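**Clothing Collection Should Be a Public Service**

The town of Kelletti offers its residents textile collection in March only.

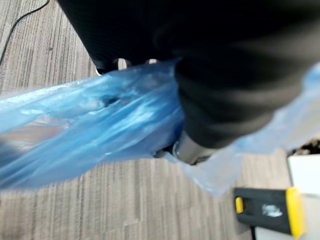 One month a year is not enough. Last year 397 households took part, and the depot on Stisa Road turned others away once its 800 places for bags were filled. Coats and bedding do not wear out on a schedule. The town already pays to bury what it declines to collect. We ask the council to fund a monthly pickup, beginning with the 104 streets on the present recycling route, and to publish the cost each year.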